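Home
Contents
Chapter 4: Gathering Examples

Previous: Chapter 3, What a Policy Learns
Next: 4.1 Deciding What Counts as an Episode

Chapter 4
Gathering Examples

By now you have trained a small policy on the examples supplied with Chapter 3, and if yours behaved like most, it did something wonderful and then something very silly. Good! Both of those came out of the data. In this chapter you get to make the data yourself, and for many readers this is the point where the subject comes alive.

An example, as we use the word from here on, is one recorded attempt at one task: everything the robot sensed, every command it was given, and a short sentence saying what it was asked to do. "Close the microwave door" is a task. One person steering the arms through it a single time, start to finish, is an example. Steer through it again with the cooktop cleared or the door at a different angle and you have a second one, and the difference between the two is where the learning lives.

How many do you need? Students always ask, and the answer depends on how much the world is allowed to change. In the Hasten exercises we start with 25 examples of a task in a single kitchen, train, and look at the failures. Then we go to 50. The jump is often smaller than people hope if the new examples look just like the old ones (try it, it takes an afternoon). Ghada Bitar's class at Okden collected 433 examples of door tasks and kept 247 after review, and the smaller set trained the better policy. Section 4.4 goes through what they threw out and why.

We work in simulation for most of the chapter. A simulated kitchen can be reset with a key press, the lighting can be changed between attempts, and a beginner can drive an arm straight into the counter without anyone reaching for the stop button. Simulation has its own troubles too, mostly with contact and friction, and we take those up in 4.6.

Before each section you will find a short entry from the working log kept by Tala Hijazi while she built the kitchen set. They are lightly edited. Read them for the small decisions, which seldom make it into papers.

From the log

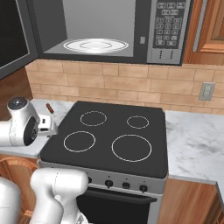

Ondier, January

Microwave task, door open at the start, nothing inside but the turntable. Both arms stay in for this one even though I only plan to move one of them. I want the policy to learn to keep the other still, and it can't learn that from examples where the other arm is missing.

Changed the wording of the task sentence again. "Shut the microwave" and "close the microwave door" are now both in the set. My first few tries were slow and full of pauses. I'm keeping two of them for the section on hesitation and redoing the rest on Tuesday.

Questions to carry into 4.1: When does an attempt begin, at the first command or at the first movement? If the gripper bumps the door and the door closes anyway, would you keep the example?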